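Chapter 7
Segmenting Deformable Objects from a Wrist View

Hermine Rainer and Meinrad Bühler

7.1 Why cloth needs its own chapter
7.2 From pixels to pieces
7.3 Edges, seams and print
7.4 Choosing a grasp on a fold
7.5 Tracking through contact
7.6 Exercises and further reading

Learning aims

After working through this chapter you should be able to state the segmentation problem for a pile of textiles, explain why a colour threshold is a poor starting point for printed material, write the interface between a segmentation module and a grasp planner, and evaluate both on recorded gripper data.

7.1 Why cloth needs its own chapter

The perception software in Chapters 5 and 6 assumed that an object keeps its shape. Given that assumption, a model can be stored in advance and the task of the software is to find six numbers: three for position and three for orientation. A mug or a gearbox housing fits this scheme well. A towel does not. Its configuration has no short description, and two views of the same towel taken a second apart may have very little outline in common.

We therefore give up the idea of recovering the full state. The planner in section 7.4 asks for much less: which visible pixels belong to the same piece of fabric, where the boundary of that piece lies, and whether a given stretch of boundary is a true edge (a hem, a selvedge) or merely a fold. All three answers can be wrong independently, and the software must report them separately.

The view from the wrist adds difficulties of its own. The camera is close to the material, so a single piece may fill much of the image and leave little background for reference. The fingers occlude the point of greatest interest, namely the contact. Exposure is set by whatever happens to lie behind the cloth, and a bright floor or window will saturate while dark fabric loses its texture.

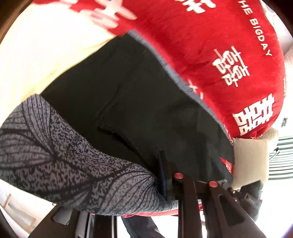 Consider first the simplest possible method, which groups pixels by colour. On plain fabric under even light it works tolerably. On printed fabric it breaks the piece into islands: each letter or motif is returned as a separate region, and the planner is offered a grasp on the edge of a printed character. Raising the tolerance joins the islands, but it also joins neighbouring pieces whose shadows happen to match. No single tolerance serves both cases, and students are advised not to spend long looking for one.

A better method treats print and boundary as different kinds of evidence. Print follows the surface. Where the surface bends, printed strokes shorten and curve with it, and their spacing changes smoothly. At an occlusion the strokes simply stop. A dense repeating pattern is useful for this reason, as it supplies a measurement of surface slope almost everywhere – provided that it is in focus. Plain dark cloth supplies nearly none, and the software has to fall back on shading along creases and on stitching where it can be resolved.

A seam deserves particular care. It produces a strong line with a shadow beside it, much like an occluding edge, yet the same piece continues on both sides. In the Loridus recordings used throughout this part of the book, confusing the two was the most frequent cause of a rejected grasp.

The Loridus set

The set contains 727 short sequences of textiles being handled with a hand-held gripper. Of these, 334 have boundary labels drawn by hand and the remainder are unlabelled. We reserve 67 labelled sequences for testing; they must not be used for tuning. The split file was frozen on Apr 18, 2018, and results obtained with earlier splits are not comparable with the tables in section 7.5.

Labels distinguish four classes of line: hem, fold, seam and print. A fifth value, unknown, is permitted and should be used by your software as well. A module that answers "unknown" lets the planner ask for another view. One that guesses does not.

The module interface

All programs in this chapter run as nodes under Drosura, version 2 or later. The segmentation node receives one rectified image and the current finger opening, and returns a label map, a list of boundary curves and a confidence for each curve. It must reply within 100 ms. The finger opening is needed to mask the gripper, whose outline in the image changes as it closes. Readers who skipped section 5.3 should go back to it for the masking routine, which is reused here without change.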